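Home Stories Archive Submit About

The Marking Machine

The marking machine arrived at Clodside on a pallet, with a manual in two halves, the second of which was for a different machine. Napaporn Kaewsai read both. By the end of the morning she knew how to stamp a serial number into steel and how to descale a coffee urn.

"It does lot numbers," she told the foreman. "Dates as well. And it counts."

"Counts what?"

"Whatever it's just marked."

He looked at it for a while. He had been marking things by hand for 18 years, with a hammer and a set of punches in which the 5 was an S that had been spoken to firmly.

The first order was for Dridley, who wanted 200 brass plates, each with its own number and their logo in the corner. The logo was a heron. The machine, working in dots, gave them something nearer a kettle. Napaporn rang to confess. Dridley said they had always thought it looked like a kettle and could she keep it.

By teatime the counter read 3343.

"We've only got the one box," said the foreman.

"It's counting something," said Napaporn.

She switched it off and on again. It came back at 3343 with what she felt was a certain firmness. She tried the manual, then the coffee half, which recommended vinegar.
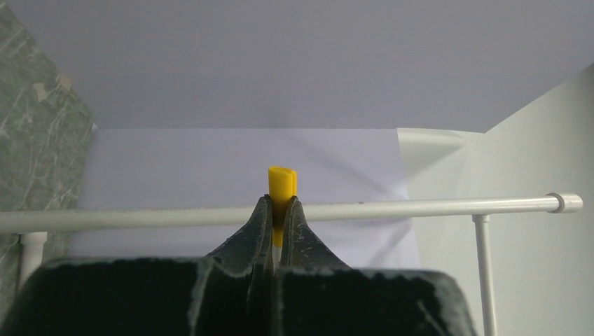 2. The Engineer

Wiriya sent an engineer in January. He was very young and carried his lunch in the case meant for the tools. He listened to the machine, nodded, and asked who had set the starting number.

"It has a starting number?" said Napaporn.

"Everything has to start somewhere." He pressed two buttons and the counter dropped to nought.

The foreman, who had been standing near the door with his hammer, came over to see. He seemed sorry about it. He'd grown used to being so far ahead.

"Now then," he said — and put a blank plate under the pin. It came out crisp and square, with a kettle in the corner and, beneath it, the number 2.

The engineer said he would have to ring somebody, and went to eat his lunch in the van.

14 shares 3 comments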